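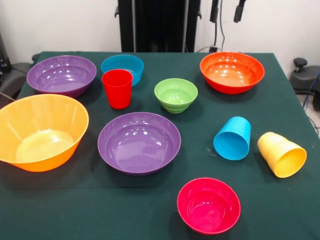
What does Clollholm sell?

Clollholm sells a bench-scale manipulation cell called the Dadel, the object kits and control software that go with it, and a yearly support plan. Customers are mostly university labs, TAFE colleges and small manufacturers who want to test grasping on ordinary household items before committing to a production line.

About the company

Clollholm was registered by Ilse Lindemann and Euan Aitken, who had previously worked on grain-handling equipment. The first product was a gripper controller sold as a bare board with a PDF manual. Most of the support calls concerned things the board did not control: lighting, camera placement, table height, and what objects people had put in front of the arm. The company began supplying those parts as well, and the Dadel cell is the result.

We design and assemble at Cillcombe. Machined parts are made by two outside shops and inspected on arrival. Software is written in-house. There are 12 permanent staff.

The Dadel cell

The cell consists of an arm on a fixed column, an overhead sensor bar, a work table and a control cabinet. The standard arm has a reach of 600 mm from the base flange. Cycle time depends on the task, and we quote it only after a trial with the customer's own objects.

The work table is supplied bare. A fitted cloth is available in dark green or grey. We recommend the cloth for plastic tableware, which tends to slide on a hard surface when the fingers make contact off-centre. It also cuts glare from below. It does nothing for reflections inside a glossy bowl, and these remain the most common cause of bad depth readings in customer data. The settings guide has a chapter on exposure and on the angle of overhead lights.

Each cell is calibrated before dispatch and again on site. The calibration record is left with the customer in printed and electronic form.

Object kits

Kits are sold separately and can be used with any arm. The tableware kit contains plastic bowls and cups in strong, distinct colours and a range of sizes. Some shapes are plain and some are ribbed, as the two behave differently under a parallel gripper. Two bowls may share a colour, so software that sorts on colour alone will be found out early.

Suggested exercises progress from upright cups, to cups on their sides, to bowls picked by the rim, to nesting. A cup on its side is harder than new users expect. It can roll during the approach, and the correct grasp depends on which way the mouth is facing. Partly hidden objects are introduced last.

Replacement pieces can be ordered singly. Colours are matched to the original batch where stock allows.

Nolte software

Nolte is the control and logging package. It records joint positions, gripper force and camera streams against a common clock, and exports to open formats. Motion planning can be done in Nolte or handed to the customer's own planner over the network. The licence is perpetual for the version purchased. Updates are included for the term of any support plan.

Nolte does not require an internet connection. Several customers run it on isolated networks, and we test each release in that configuration.

Acceptance testing

A new cell is accepted on a written test agreed before the order is placed. The default is 300 picks from the tableware kit, with objects placed by the customer, and a pass mark of 95 per cent. A pick counts as a success if the object is lifted, held and released inside the target area. Dropped objects and objects pushed off the table count as failures regardless of cause. If the cell does not pass, we return to site at our own cost.

People

Ilse Lindemann, managing director. Contracts, acceptance tests and export paperwork.

Euan Aitken, mechanical design. Columns, mounts, gripper fingers and the table.

Banafsheh Hosseinzadeh, software lead. Nolte, calibration routines and data formats.

Mattes Sauerland, field service. Installation, site visits and repairs.

Amancay Cabral, training and documentation. The settings guide, the exercise book and the two-day operator course.

Limits of the product

The Dadel is not rated for food contact, washdown or outdoor use. It must be operated behind a guard or with the supplied presence sensor connected. We do not supply cells for handling live animals or medical samples.

Visits and enquiries

Demonstrations at Cillcombe are by appointment. Customers may bring their own objects, provided each fits the gripper opening and weighs less than the rated payload. The workshop closes for the last two weeks of December, and support requests lodged in that period are answered by email only.

Page last revised February 2025.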